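3.2 Mixed small items on a table surface 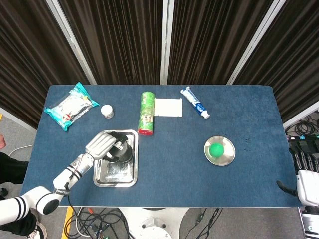

One reader of the earlier draft, Gashi, asked whether a snack can and a toothpaste tube belong in the same sort at all, and said most homes would never let them share a table in the first place. Fair. But they do share one, on the day the bags get unpacked, and that day is what we are after.

Figure 4. Household items on the dark blue mat, two steel pieces among them: a rectangular tray and a round plate with a green ball.

Short note on the setup. Items come from the Prendier list (422 entries, food and bathroom mixed). Mat stays the same thruout. A tray has a raised rim, so small things stay put; the shallow plate is less sure for anything round. Cylinders are the trouble. A can on its side takes more table than the same can upright — people leave it that way anyhow, see Sec. 2.

Share this article | 22 shares | 4 comments

We asked 73 households in Brastimitz where each thing goes after shopping. Snacks: kitchen, nearly always. Toothpaste: bathroom, but often days later. Small white jars were the worst case, becuase a plain jar could be cream or vitamins or salt, and the answers split. Flat things got used as a base for other things, then forgotten.

We use cookies to improve your experience. Accept | Manage settings

Grouping by room beat grouping by shape in the Vavilen diaries. Some 4000 entries, not all legible. Shape only won when the shelf was narrow. Bags were left out of the shape count — they have no fixed shape once opened. Sizes for the remaining items are in Table 3.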